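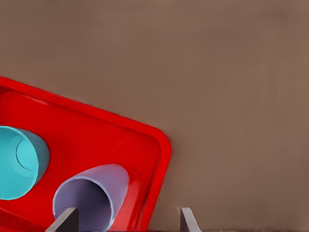 December 21, 2018

Okay, the wrist-view policy finally does something sensible in sim! Trained overnight on the Grastix box with 1021 demos, only the hand camera as input, no overhead view at all (Ghazala Mughal bet me a coffee it would need one, and I'm not paying up yet).

Ran 50 rollouts with cup positions reshuffled each time. Main change from the last batch is that I dropped the frame stack from 4 to 2, and the approach got a lot less wobbly. I also turned down the color jitter, which had been pushing the lavender cup way too close to the table brown. The rim is what the attention maps light up on now, so plain cup on bare table is the case I trust most.

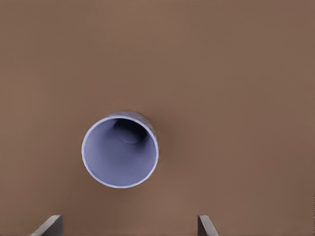
## What still bugs me

Cups on their sides. The grasp head was trained almost entirely on upright ones, so when a cup is lying down it goes for the nearest bit of edge and hopes. Rahman thinks we should add tipped starts to the demo generator, and I think he's right, but I want to try the Perkovard augmentation code first – it's already merged and costs me nothing.

The other thing is range. When the tray is way off to one side the hand tends to drift before it commits. Might be a data gap, might be the crop. Need to plot start offset against path length before I blame anything. 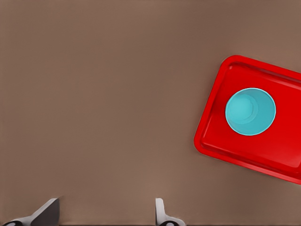

*Wrist view, gripper open, teal cup upright in the red tray over on the right.*

To do: rerun with the wider crop, same seeds, and copy the logs to Murkmont before the disk fills up again.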